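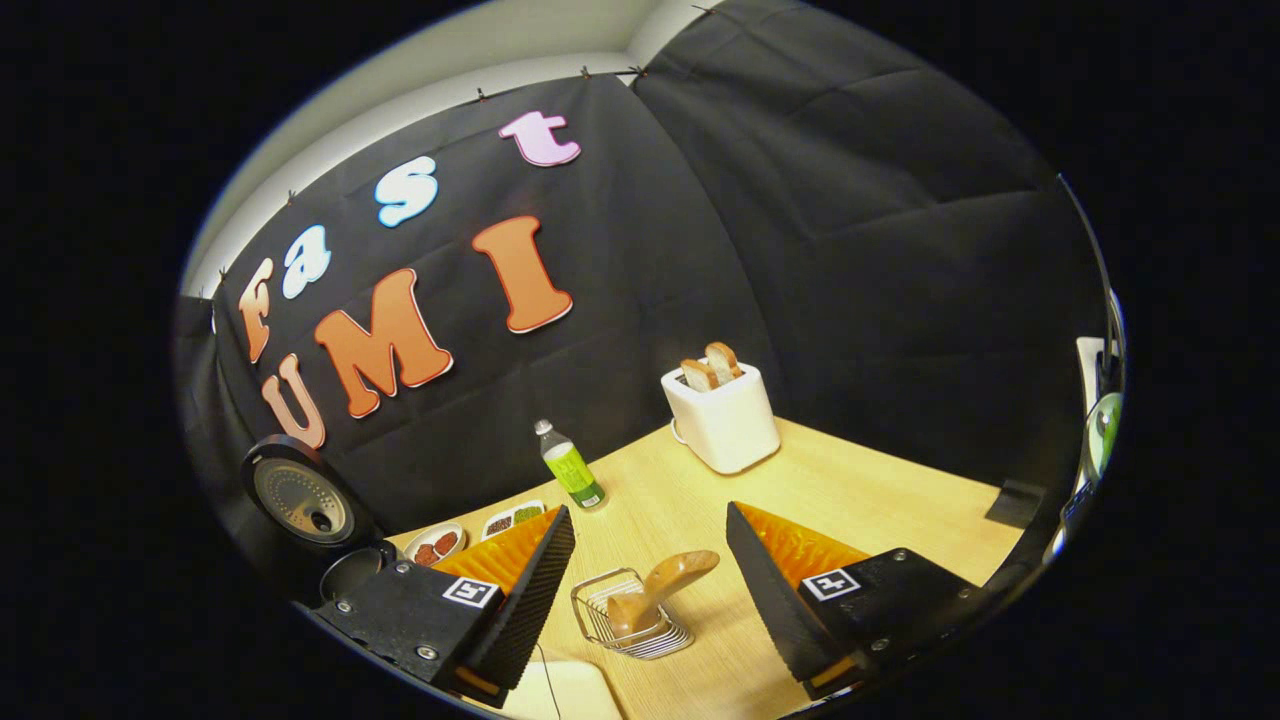

Spreadsheet Training Day: Room and Workbook Checklist

Site: Stellorstead, upstairs room
Checked by: Emília Koubek
Date: Aug 26, 2018
Course: Pivot tables and lookups, one day, with Godfrey Mrema teaching

Room safety

1. Power strips tested, none plugged into another. OK
Comment: Two long leads taped down along the wall. Much better than last time!

2. Walkways clear between rows. OK
Comment: Bags go under the desks, please. Godfrey walks around a lot when he gets excited about slicers.

3. Fire exit open and sign lit. OK

4. Chairs adjust and lock. FIX
Comment: One sinks as soon as you sit on it. Label it and swap it before the group arrives.

5. Screen readable from the back row. OK
Comment: Set the zoom to 150 percent and even the small column headings look great.

Laptops and files

6. Same version of Excel on every laptop. OK

7. Practice workbook opens without a macro warning. OK
Comment: Viera Paulík rebuilt the Flindard sales file and I love it. It has 1,943 rows, with 68 duplicates left in on purpose so people can find them (so satisfying when they go).

8. Pivot table refreshes after new rows are added. FIX
Comment: The source range stopped at row 700. Turn the data into a proper table first and point the pivot at that.

9. No real customer names in any sheet. OK
Comment: Checked hidden sheets and cell comments too. The Gosura tab had two old email addresses, now deleted.

10. Clean backup on the shared drive and on a USB stick. OK

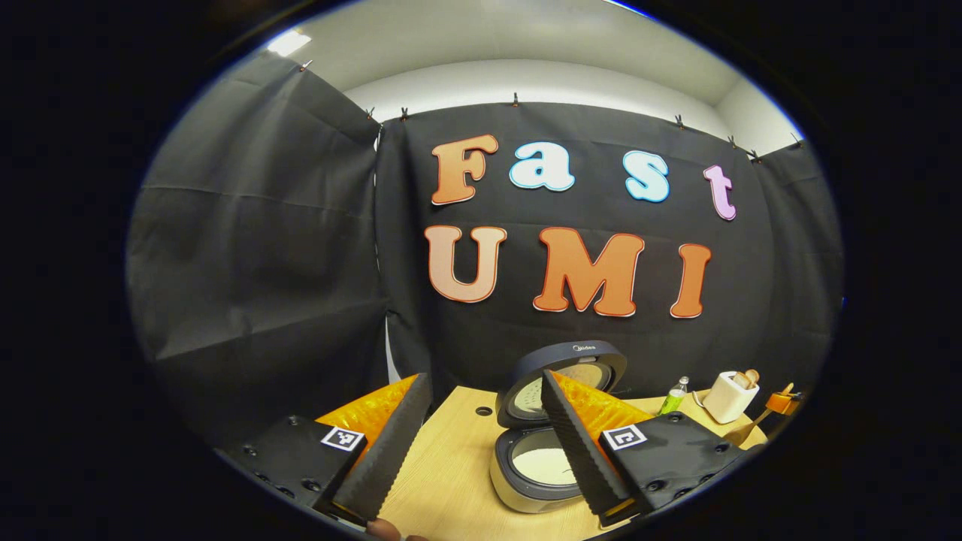

Can people bring their own workbook to the course?
Sure, as long as they send a copy to Miroslava Kubíček first so she can check it for private data and broken links. Files under 4,000 rows work best for the afternoon session.

Still open

Item 4: Bořivoj Urban to swap the chair.
Item 8: Viera to save the fixed file as version 3 and remove version 2 from the laptops.

Next check: September, same list, plus the new Owusu budget workbook. Can't wait to try that one out with a group!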